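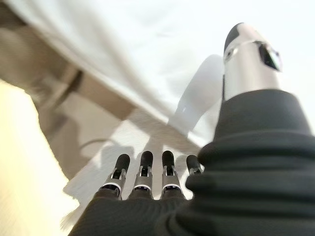

Small Workshops and the Long Road to a Finished Product

4 September 2018

The Ongart Center for Product Design occupies two floors of a former shoe factory. Its members pay a monthly fee for a bench, shared tools and the advice of a resident engineer. Most arrive with a single household object they believe could be made better.

Yasmine Bouazza joined to work on a folding drying rack for narrow balconies. The rack, sold under the name Clotero, went through 79 prototypes before she was satisfied with the hinge. Early versions used parts from discarded umbrellas and deck chairs. The final hinge is a single bent strip of steel that can be replaced with a screwdriver.

"The first models held the laundry very well and could not be folded again," Ms. Bouazza said. "I spent a winter on that one problem."

The Question of Patents

Members differ on whether an inventor working alone should seek a patent. Gervasio Ledesma, the center's resident engineer, advises them to search existing filings before they cut any material. For his own jar opener, the Prurko, he read 2,701 records over the course of a year. He found four that came close to his design and changed the grip as a result. He never filed.

Adel Shawky reached a different decision. His stackable seed tray is protected in two countries, and he regards the fees as part of the cost of doing business. A manufacturer approached him in March, and the discussions began with a request for the filing papers.

From Bench to Shelf

Production remains the hardest stage for a firm of one or two people. Staretti, a partnership formed at the center by Leopold Lüthi and Alois Fankhauser, makes a wall bracket for garden tools. Its first order came to 3,016 units, far beyond what the partners could assemble by hand. They rented a press and trained two part-time workers.

Mr. Fankhauser continues to test each change in his own shed. The current bracket carries a spade, a rake and a full watering can. A version for bicycles has been drawn, and the partners expect to build it once the second order has shipped.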